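Drirnlow open house, quick notes from the visit
12 February 2019

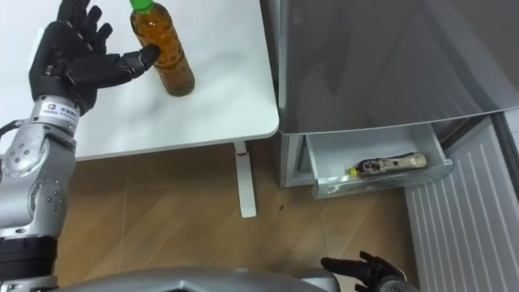 Bottled drink with the green cap, on the white table next to the fridge.

Got in late, parking was a mess, so missed the welcome and half of Agustina Cabral's intro. Caught up with the second group at the stairs. 29 of us on the sign-up sheet, fewer by then I think.

Main reason for going - our own break area is getting redone in August and I wanted to see how another place lays out the drinks and food corner. Drirnlow finished theirs last year. Furniture came from Stidach, which is who Jolene wants us to use, so good to see it in person.

Tables first. Plain white tops, matte, no shine. Rounded corner at the front, which I liked a lot, our old ones have taken a few hips over the years. White legs, flat white foot on the floor, so no casters to kick. Small touch of red up under the top. Didn't ask what that is, should of.

Fridge is right beside the table, only a gap between them. Silver gray, brushed metal look. Means you take a bottle out and set it down, no walking. At our place the fridge is across the hall and everything ends up on the windowsill.

Patricio Bustos did the talking for this part. Fast talker, I wrote down what I could:

Whole corner took 80 days from order to use, most of it waiting on the electrician.
They budget $102 a week for drinks. Tea goes first, then juice. Water hardly moves.
No open cups past the corner, screw caps only. Sounds strict but he says people got used to it in a week or so.
Wipe down at noon and at close. The matte top shows coffee rings if you leave them overnight.

Min-kyu Yeo asked about noise from the fridge. Patricio said the first one hummed so bad they sent it back, the one they have now is fine. Couldn't tell over the crowd myself.

Someone asked about height. 73 cm for the tables, he thinks, he was going to check the order and email. Hasn't come yet. Jolene, if you get it before me please foward.

Then upstairs to the Voritz rooms, mostly storage, labeled shelves, nothing much for us. Lunch was empanadas from Herrera, very good, gone in minutes. Sat with Hipólito Figueroa who is doing the same kind of job at his building and has the same trouble, too many people and one outlet. He's going with two small fridges. Worth a thought.

To do for us:
- ask Stidach for a sample of the top
- measure the wall by the sink, leave room for the fridge door to swing
- find out about the red bit
- call Hipólito after he gets his quote

Next open house is in August, no date up yet. Go early, park behind the building.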